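Flollcombe Shoe Handling Set, read me first

Hello, and thank you for downloading this. The set holds 3000 short recordings of people handling everyday things at a table with a pair of hand-held grippers, one in each hand. We put it together at Rurudlow so that a learning system could pick up two-handed work from people directly – no robot arm needs to be running while you record, and that saved us a great deal of waiting.

What you get
Each recording has its own folder with a head view, a view from each gripper, and the gripper opening over time. The 1000 recordings in the "shoes" part are the ones most folks ask for. The rest are a mixed bag, and you're welcome to them too.

How to load it
Unpack everything into one place and point the Biltico reader at the top folder. If you were using the January release, please delete it first, as the folder names have changed and the old ones will confuse the reader.

A head view from the shoes part, then a gripper view: 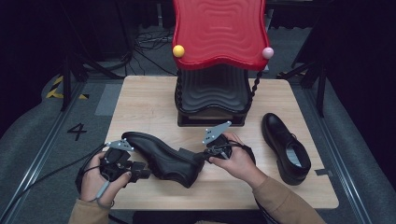
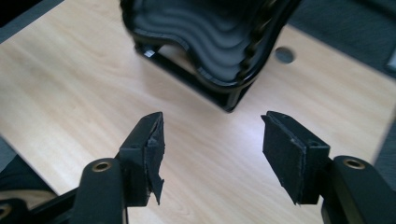

Things to know before you train
The views don't all start at the same moment, so use the time stamps and please don't go by position in the file. We left in the fumbles and second tries – our Navickas baseline did better with them than without, though you may find otherwise. 5 folders have no left gripper view, and they're listed in missing.txt.

Last changed 2021-03-09. If something won't open, write to us with the folder name and we'll gladly take a look.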